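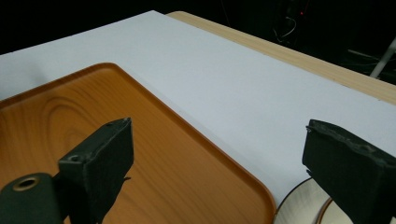 Frequently Asked Questions: Serving Trays and Tableware Loans

Sonddale Hall lends trays, cups and saucers to groups that have reserved a room. The answers on this page apply to all loans made on or after July 16, 2020. Questions not covered here may be sent to Wanda Olszewski at the front office.

Who may borrow serving trays?
Any group with a confirmed room reservation may borrow them. The person who signed the reservation also signs for the tableware and remains responsible for it until it is returned.

How many pieces are available?
The Hall holds 121 cups with matching saucers and 90 trays. No single group may borrow more than 2 trays per table.

Is there a fee?
Loans are free of charge. A deposit is required for groups of more than 200 guests and is refunded after the pieces have been checked.

What do the trays look like?
The standard tray is rectangular, with rounded corners and a low raised rim. Its surface is printed with an orange-tan wood-grain pattern. Groups that prefer plain trays should say so when they reserve.

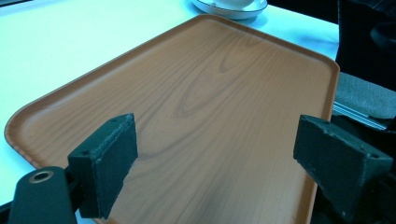 Standard tray on a white tabletop, with a cup and saucer beyond the far rim.

Should cups be placed on the tray or on the table?
Either is acceptable. For seated service, the Hall recommends setting each cup on its saucer directly on the table and keeping the tray free for carrying. Trays should be set down fully on the tabletop, with no part extending past the edge.

How should the trays be cleaned?
Wipe the surface and the inside of the rim with a soft cloth and mild dish soap, then dry with a second cloth. Scouring pads and bleach are not permitted. Trays may not be put in the dishwasher – cups and saucers may.

May hot pans be set on a tray?
No. Cups and covered teapots are permitted. Pans taken directly from the stove must be placed on the stands kept in the kitchen.

What should be done if a piece is chipped or scratched?
Set it aside and note it on the return form. Teresa Tokarz reviews the forms each week and will contact the borrower if a replacement charge applies. Light surface marks from ordinary use are not charged.

Where are items returned?
Trays go to the lower shelf in the Ilie Room, stacked face up. Cups and saucers are stored separately in the cabinet beside the door.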